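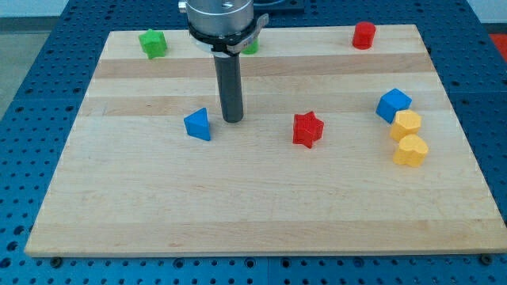 메이플 판과 도형 블록에 대해 자주 받는 질문을 모았습니다. 저는 Gumthorpe 공방에서 주문과 문의를 담당하고 있으며, 한국어는 어른이 된 후에 배웠습니다. 표현이 조금 딱딱한 곳이 있으면 너그럽게 읽어 주십시오. 저희 판은 밝은 단풍나무 띠를 길이 방향으로 이어 만들기 때문에, 크림색 띠 사이에 조금 더 어두운 황갈색 띠가 섞이는 것이 보통입니다. 위쪽에 넓은 황갈색 띠가 있는 판도 그런 경우이고, 얼룩이나 탄 자국이 아닙니다. 블록은 빨강, 파랑, 초록이 있고 원기둥, 별, 삼각기둥 같은 모양을 함께 씁니다. 마지막으로 고친 날은 7월 8일입니다.

판에 대하여

나무 색이 띠마다 다른데 불량입니까?
불량이 아닙니다. 한 나무 안에서도 바깥쪽과 안쪽의 색이 다릅니다. 저희는 색을 맞추기 위해 염색을 하지 않습니다. 색이 아주 고른 판을 원하시면 주문할 때 메모에 적어 주십시오. 창고에 있는 것 중에서 골라 드리지만 완전히 같은 색은 약속할 수 없습니다.

햇빛을 받으면 색이 변합니까?
네, 변합니다. 단풍나무는 시간이 지나면 조금 노랗게 됩니다. 블록을 판 위에 오래 두면 그 밑만 밝게 남을 수 있습니다. 창가에서 쓰시는 분은 가끔 판을 돌려 놓으십시오. 이미 자국이 생긴 판도 블록을 치우고 몇 달 두면 차이가 줄어듭니다.

판이 휘었습니다. 어떻게 합니까?
먼저 평평한 곳에 놓고 네 모서리를 손가락으로 눌러 보십시오. 한쪽이 덜컥거리면 휜 것입니다. 볼록한 면을 위로 하고 책 몇 권을 올려서 일주일 정도 두십시오. 난방기 옆은 피하십시오. 그래도 돌아오지 않으면 모서리 쪽에서 찍은 사진을 보내 주십시오. 12월에는 이 문의가 제일 많고, 답장이 조금 늦을 수 있습니다.

판을 부엌에서 도마로 써도 됩니까?
쓰지 마십시오. 마감 오일이 식품용 도마를 위한 것이 아닙니다. 칼자국이 생기면 블록이 똑바로 서지 않는 문제도 있습니다. 빵을 잠깐 올려놓았다는 분이 계셨는데, 그 정도는 판에 문제가 없습니다. 그러나 빵 쪽은 제가 보증할 수 없습니다.

판이 책상에서 미끄러집니다.
바닥에 얇은 고무 패드를 붙이시거나 판 밑에 젖지 않은 행주를 까십시오. 구멍이 있는 타공 상판에서 쓰시는 분은 패드가 구멍 위에 걸리지 않는지 확인하십시오. 패드가 구멍에 걸리면 한쪽이 내려가서 별 블록이 자꾸 넘어집니다. 패드는 Vidmar 묶음에 들어 있고, 따로 주문하셔도 됩니다.

판의 크기를 바꿔 주문할 수 있습니까?
폭은 바꿀 수 있고 두께는 바꿀 수 없습니다. 폭은 300밀리미터부터 받습니다. 더 좁은 판은 띠의 수가 적어서 계절에 따라 뒤틀리기 쉬웠습니다. 모서리를 둥글게 하는 작업은 무료입니다.

블록에 대하여

블록은 어떤 묶음으로 팝니까?
두 가지입니다. Ciltton 묶음은 46개이고 Vidmar 묶음은 58개입니다. 모양의 종류는 같고, Vidmar 쪽에 별과 원기둥이 더 많이 들어 있습니다. 처음 사시는 분에게는 작은 쪽을 권합니다. 방이 좁으면 정리하는 시간이 생각보다 깁니다.

블록 하나를 잃어버렸습니다. 하나만 살 수 있습니까?
네. 모양과 색을 적어 주시면 됩니다. 각이 많은 초록 블록을 잃어버리셨다면 사진을 같이 보내 주십시오. 많은 분이 육각과 별을 바꿔 적으십니다. 저도 처음 일할 때 두 번 잘못 보냈습니다. 배송비를 줄이고 싶으시면 소파 밑을 한 번 더 보신 다음에 주문하십시오.

새로 산 빨강이 전에 산 빨강과 조금 다릅니다.
칠하는 날이 다르면 색이 조금 달라집니다. 특히 빨강에서 눈에 보입니다. 섞어 놓고 쓰면 곧 익숙해진다고 하는 분이 많지만, 불편하시면 바꿔 드립니다. 상자 옆면의 번호를 알려 주십시오. 번호가 771보다 작은 상자는 예전 도료를 쓴 것이고, 같은 색을 더는 만들지 못합니다.

칠이 벗겨지면 집에서 칠해도 됩니까?
됩니다. 고운 사포로 가볍게 문지르고 가루를 완전히 닦은 후에 얇게 두 번 칠하십시오. 두껍게 한 번 칠하면 모서리에 도료가 모여서 블록이 서지 않습니다. 집에서 칠한 블록은 교환이 안 됩니다. 어린이가 입에 넣는 집에서는 직접 칠하지 마시고 새 블록을 주문하십시오.

별 블록이 잘 서지 않습니다.
별은 어느 면으로 세우는지에 따라 다릅니다. 넓은 별 모양 면을 바닥에 두면 안정됩니다. 뾰족한 끝 두 개로 세우는 것도 가능하지만, 판이 수평이어야 합니다. 조금 기울어져 보이면 밑에 모래나 과자 부스러기가 있는지 확인하십시오. 공방의 Torquil Semple 씨는 별을 세운 위에 원기둥을 올리는 방법을 여러 손님에게 설명했는데, 저는 아직 성공하지 못했습니다.

놀이와 정리에 대하여

몇 살부터 쓸 수 있습니까?
세 살부터 권합니다. 더 어린 아이는 옆에 어른이 있을 때 큰 블록만 주십시오.

정해진 놀이 방법이 있습니까?
없습니다. 설명서도 넣지 않습니다. 손님들이 알려 주신 방법 중에 제가 좋아하는 것은 이렇습니다. 블록을 판 위에 흩어 놓고, 한 사람이 "파랑, 모서리가 세 개"처럼 말하면 다른 사람이 찾습니다. 말을 배우는 아이에게 좋고, 외국어를 배우는 어른에게도 좋습니다. 저는 이 놀이로 "삼각기둥"이라는 말을 외웠습니다. 또 다른 방법은 눈을 감고 만져서 모양을 맞히는 것인데, 정육면체와 원기둥은 너무 쉬워서 금방 끝납니다.

블록 사이의 거리는 얼마나 두는 것이 좋습니까?
아이가 손으로 집을 때는 손가락 두 개가 들어갈 만큼 띄우십시오. 블록끼리 붙어 있으면 하나를 잡을 때 옆의 것이 같이 넘어집니다. 익숙해진 아이에게는 일부러 가까이 모아 놓아도 됩니다.

정리는 색으로 합니까, 모양으로 합니까?
저희 집에서는 색으로 합니다. 아이가 혼자 하기에 빠릅니다. 학교나 유치원에서는 모양으로 나누는 곳이 많습니다. 상자 안의 칸막이는 뺄 수 있으니 두 방법을 다 해 보십시오. 삼각기둥은 서로 반대로 눕히면 자리를 적게 차지합니다.

블록을 어떻게 닦습니까?
물에 담그지 마십시오. 꼭 짠 천으로 닦고 바로 마른 천으로 한 번 더 닦습니다. Sinex 비누를 쓰시는 분은 물 한 컵에 한 방울이면 충분합니다. 판은 나뭇결을 따라서 길게 닦으십시오. 결과 반대로 문지르면 밝은 띠에 때가 들어가서 잘 안 나옵니다.

오일은 얼마나 자주 바릅니까?
일 년에 한 번입니다. 만졌을 때 종이처럼 느껴지면 조금 일찍 바르셔도 됩니다. 양면에 같이 발라야 합니다. 윗면만 바르고 휘었다는 문의가 자주 옵니다. 바른 후 하루 동안은 블록을 올리지 마십시오.

주문과 교환에 대하여

배송은 얼마나 걸립니까?
블록은 사흘, 판은 약 3주입니다. 판은 주문을 받은 후에 마감 작업을 합니다. 급하시면 먼저 재고를 물어보십시오.

교환은 어떻게 신청합니까?
주문 번호와 사진 두 장이 필요합니다. 한 장은 전체, 한 장은 문제가 있는 곳을 가까이서 찍어 주십시오. 판의 교환은 Zulkifli Gunawan 씨가 확인하고, 블록의 교환은 제가 확인합니다. 두 가지를 같이 신청하실 때는 메일을 하나로 보내셔도 됩니다.

선물 포장이 됩니까?
종이 포장만 됩니다. 판은 길어서 리본이 자꾸 미끄러지기 때문에 리본은 묶지 않고 상자 안에 따로 넣어 드립니다.

여기에 없는 질문은 주문 확인 메일에 그대로 답장하시면 저에게 옵니다. 한국어, 영어, 인도네시아어로 쓰실 수 있습니다.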